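Give me dull data any day. I spent most of November reading papers on teaching robots to handle household stuff, and the one I keep pushing on friends is the Pokura study from Tegwen Craddock's group at Carnbridge. No backflips in it. People hold a pair of grippers in their own hands, do a chore, and the recordings become lessons for a machine.
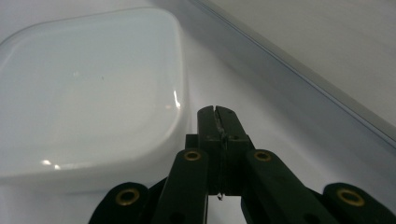

What I love is how plain the chores are. Lunch boxes! White plastic on a white table is rotten material for a vision system, all glare and hardly an edge to hang on to, and the group went straight at it. They collected 709 demonstrations and threw out 86 where the container left the table, which strikes me as a fair rule, fairly applied.
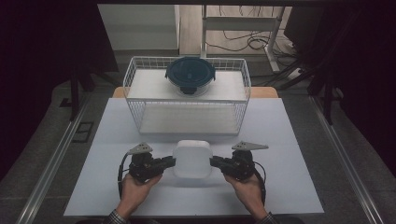

Filed under: Robot Learning, Opinion

Bleddyn Maddocks has argued on the Skyrme blog that holding the tool yourself makes the data too human, full of little hesitations. I think he has it backwards (sorry, Bleddyn). Those pauses before a grasp are where a person is deciding something, and I want a policy to see them.

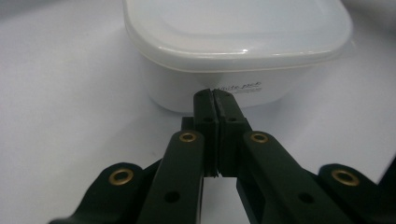
My one wish is for more kitchens and more hands. Even 1000 demonstrations from 2 people would still be 2 people's habits. But the method is cheap enough that other labs can pile on, and I really hope they do.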